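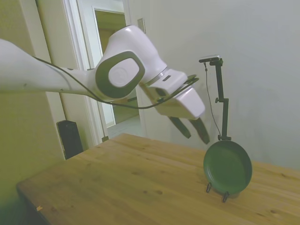

Re: [tetholm-gardens] Moving rhubarb - when and how?
05/08/2021

Hi everyone,

I've been meaning to answer this one all week and kept getting dragged outside by the weather, so sorry if half of you have already said the same thing off list.

> We have a big old clump of rhubarb that came with the house and it's
> in exactly the wrong place, right where the new shed is supposed to
> go. The stalks have gotten thin the last 2 years and it has already
> sent up a flower stalk this spring. Can I dig it up now or have I
> missed my chance? Also, is it worth saving at all or should I just
> buy a new one from Mondero?

Save it! Please save it. Thin stalks on an old plant nearly always mean it's crowded, and a crowded rhubarb is just several good rhubarbs stuck in one hole. I've had mine since we lived over on the Nindberg side of the river and it has been moved more often than the piano.

As for timing, you've missed the easy window, which is early spring when the buds are fat and red but haven't opened up. Fall is fine too, after the leaves die down. May is the awkward month. The leaves are huge, they wilt the minute you look at them, and the roots are busy feeding all that. So if there's any way to hold off on the shed until October, I would.

If the shed can't wait (I know how it is, you finally get a date from the builder and you don't dare touch it), then go ahead and dig, but be a bit brutal about it:

Cut off the flower stalk right down at the base. Do that today whatever else you decide.

Pull most of the leaves, leaving two or three small ones in the middle. Eat the stalks, compost the leaves. Don't eat the leaves, obviously.

Water it really well the evening before and dig on a gray day if you can get one.

Go wide. The crown on an old plant is bigger than you think and the roots go down like parsnips. You won't get them all and it doesn't matter.

Then split it. I use an old bread knife for the small ones and a spade for anything serious. Each piece wants at least one good bud and a decent chunk of root. When I did my big one I got 7 pieces out of it, and that was after throwing out the middle, which had gone brown and mushy. Smell it if you're not sure - rot smells like rot.

Plant them with the buds right at the surface. I buried mine too deep the first time and spent a whole year thinking I'd killed them. Give them a yard between plants, more if you have it, and put down plenty of compost, but keep it off the crown itself. And then the hard part, don't pick anything from them next spring. I always cheat and take one stalk. Do as I say, etc.

> Someone told me to put a bucket over it to get sweeter stalks. Does
> that work?

It does, and they come up the loveliest pink, but not on a plant you've just moved. Forcing takes a lot out of it. Wait until it's been settled for a couple of years and then only do one plant at a time and let it rest afterward. I use a trash can with a brick on top, since the proper clay forcers cost a fortune. My neighbor swears hers from Kyriakidis are worth the money and I will admit they look a lot nicer than my trash can.

About buying new from Mondero, nothing wrong with their plants, I've had gooseberries from them that did fine. But a potted rhubarb is a tiny thing and you'd be waiting just as long for a pie. If you want a particular variety, that's different. Yours sounds like one of the old green-stemmed kinds, which are sour as anything but make the best jam. With ginger, if you've never tried it. I can type up the recipe if anybody wants it, it's on a card that's mostly jam at this point.

Last thing, if you end up with more pieces than you have room for, bring them to the plant swap! Wrap them in damp newspaper and put them in a plastic bag somewhere cool, and they'll keep for a few days. I'd happily trade you a piece for some Egyptian onions, or a currant bush that needs to leave my yard before it eats the path.

Let us know how you get on, and good luck with the shed.

- the one with the piano, Tetholm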